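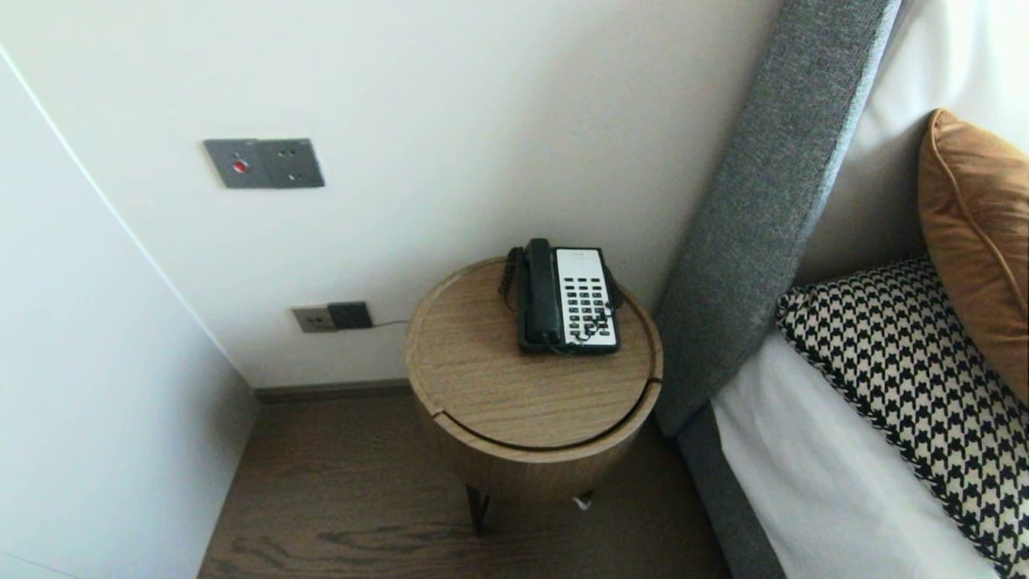
Desk phone on the side table by the bed

Stuck on Lestgate chapter 2 - cant get past the bridge
Playing on normal, have over 70 hours in and the gate guard wants 2,000 coins. I have maybe half. Do I have to grind or is there another way in? Dont want to restart.

maihi_main
Sell the spare armor at the Eltel camp, east side of the river. Vendor there pays way more than the one in town. Also do the ferry quest first, you get a pass and the guard lets you thru free. Needs level 28 though.

nultell
just grind wolves

potluck_pete
Ferry quest works, did it in February. Save before you talk to the captain - pick the rude line and he leaves and the quest is gone for good. Had to reload twice. Pass shows up under key items, not the regular bag.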